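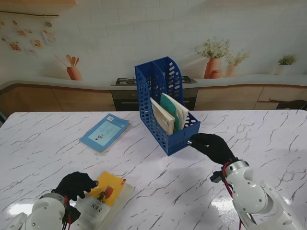

Figure 2: The book-filing task on the Plavance bench. Three books stand in the holder; others remain on the table.

4.2 Filing books

Of all the chores in the Plavance set, filing books was the one we expected to finish before lunch. A book is rigid, more or less, and the holder stays where it is put. We budgeted one afternoon and used most of December.

The difficulty sits in the first inch. A book lying flat on a smooth tabletop (Figure 2) offers the fingers very little to get under, and the Tanberg policy spent nearly 670 attempts learning to push covers around with great confidence. Adding the Stitton contact term helped. We then ran 100 trials with each policy, counting a trial as a success only if the book ended upright in the holder and the holder ended upright on the table. The second condition was added after the first day.

Leaning books raise a further problem. Each one takes up more of the compartment than its thickness suggests, and neither policy has any notion of nudging a neighbor over. Human tidiers do this without thinking, or leave the book on the table, a strategy we did not score.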